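I have a confession to make about trade talks: I read the joint statements. All of them, including the ones between countries I'd have trouble finding on a map. So when the ministers from Ruppert and Sestavora wrapped up their meeting on 26th June and put out a text that ran to 13 paragraphs, I poured a coffee and got comfortable.

I should have poured a smaller one. Both sides "welcomed progress." Both sides "looked forward to further dialogue." The word "balanced" shows up three times, and I still couldn't tell you what's being balanced against what.

My neighbor thinks I'm too hard on diplomats, and maybe I am. They can't say everything out loud (I get it!) and a dull statement beats a public shouting match any day of the week. But back in March these same two governments told us the border fees would be settled by summer. Well, it's summer, and the fees got half a sentence near the bottom, right after a line about student exchanges.
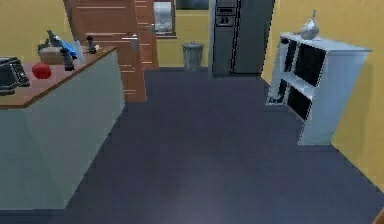
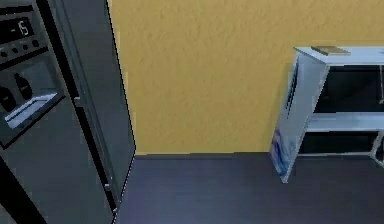

Two views from the same kitchen, one with the wooden counter and one with the refrigerator.

Orvokki Saarinen, who led the Sestavora side for years before she retired, used to hand reporters a single page after every round: what we agreed on, what we didn't, when we meet next. People grumbled that she was blunt. I miss her terribly. You could disagree with every word on that page and still know where things stood.

And it matters to folks who never read this stuff. The crossing at Dostico handles more than 200 trucks a day, and every one of those drivers would like to know what the fee will be next month. So would the growers over in Cludis, who have to decide pretty soon how much to plant — and for which market.

So my request is a small one. Next time, skip the warm words about friendship and give us one page with a date on it. If the answer on fees is "we're stuck," go ahead and write that down. I can live with stuck. What wears me out is reading paragraph after paragraph and then having to start over from the top to see if I missed the news.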